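Switching from coffee to tea at work – anyone stuck with it?

Forum: Food and Drink > Hot Drinks

kettle_on_27
I've been on four flat whites a day since March and my sleep is rubbish, so I'm trying to move over to tea. Trouble is I was raised on supermarket bags left in till the spoon stands up, and everyone I ask has a different favourite. Yoon at the next desk swears by loose leaf. I bought a tin of the Feltham breakfast blend and it tastes like wet cardboard to me. What am I doing wrong? I'm giving it three minutes, splash of milk, no sugar.
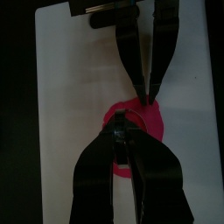
marmalade_jo reckons three minutes is nowhere near enough for a breakfast blend and you want five with the lid on. Milk after, never before. I'd also check your water, because ours comes through the pipes tasting like the pool and no tea on earth survives that. A filter jug fixed it for me.

Rania Fahmy
Five minutes! You'll strip the enamel off your teeth. I grew up with black tea, mint and a frankly embarrassing amount of sugar, and the colour tells you when it's ready, no timer needed. If you're coming off coffee you probably miss the sweetness and the bit of bite more than the caffeine. Try it without milk for a week (I know, I know) and see if you still hate it.

marmalade_jo
No milk in a breakfast blend is madness, sorry. Those are made for it.

Rania Fahmy
Then don't buy a breakfast blend – easy.

kettle_on_27
Okay, day 11 report. Did the five minutes and it was better but still a bit flat. Did Rania's version with mint from the pots out the back and loved it, finished the whole pot. Still had a coffee at lunch though, so I'm not cured. Different cup now too, the old one held the coffee smell no matter how much bicarb I used.
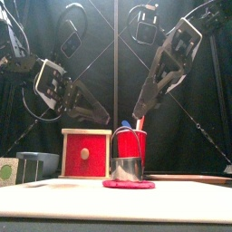 Last edited by kettle_on_27 on July 22, 2020

Forgot to say, I'm down to two coffees from four, and I slept right through twice this week. Has anyone tried the Jarkach smoked one? The shop has it in a 15 bag box and I don't want to get stuck with it if it tastes like a campfire.

oldmate_drew
It does taste like a campfire. I love it, my wife makes me drink it on the verandah. Get the small box.

marmalade_jo
Smoked tea is great with a cheese toastie and dreadful with anything else. Glad about the sleep, even if you've gone over to the mint side.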